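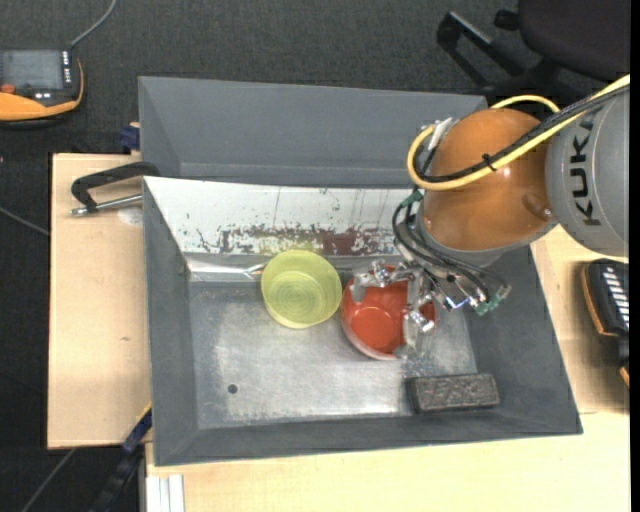 Figure 3. Two bowls and a brick in a gray bin. The color word is needed to tell one bowl from the other; "brick" can stand alone.

4.2 Color words in short requests

Speakers who ask for an object often say more than the listener needs. The most common extra word in our data is a color adjective. This section reports how often such words were used when the noun alone would have been enough, and whether the rate changed with the noise level in the room.

The material comes from the Mestamico collection of spoken requests. We kept 278 requests in which the speaker named a single object and the listener could see all of the candidates. Requests that were broken off or repeated were dropped before coding. Each remaining request was marked for noun, color word, size word and place phrase. A color word was coded as needed if at least one other object in view could be called by the same noun, and as extra otherwise. By this rule the color word in "the red bowl" is needed in Figure 3, while "the dark brick" contains an extra one. The rule looks only at the noun the speaker chose. A speaker who says "the red thing" has chosen a noun that fits everything in view, and the color word is then coded as needed even if a better noun was available.

Objects with mixed or uncertain color were a source of disagreement between coders. The left bowl in Figure 3 is a translucent yellow-green, and either "yellow" or "green" would serve to separate it from its neighbor. We accepted any color word that picked out one object and did not score how well it matched. Gualtiero Gentile coded the full set; a second coder went through a subset without access to the first set of codes. The two differed on 12 requests, most of them involving compound terms such as "greenish yellow," which the second coder had split into two adjectives. These were settled by discussion and counted as one color word.

Extra color words were more common in the quiet condition than in the noisy one. This runs against the view that speakers add color to protect the message from noise. If that were the main cause, the rate should have gone up as the room got louder. Place phrases followed the expected pattern and became more frequent with noise, especially at the end of the request. Size words were too rare to support any claim, appearing in only 17 requests.

One possible account is that noise shortens the part of the phrase before the noun. Speakers in the noisy condition tended to reach the noun early and to repair afterward if the listener hesitated. In English the color word comes before the noun, so it would be among the first items lost. The Gravska recordings, made with speakers of a language that places color after the noun, would allow a direct test, but only 25 of those requests have been transcribed and we do not analyze them here.

Speaker differences were large in both conditions. A few speakers used a color word in nearly every request, whatever was in view, and removing them lowers the overall rate but leaves the direction of the noise effect unchanged. We return to individual habits in Section 4.4.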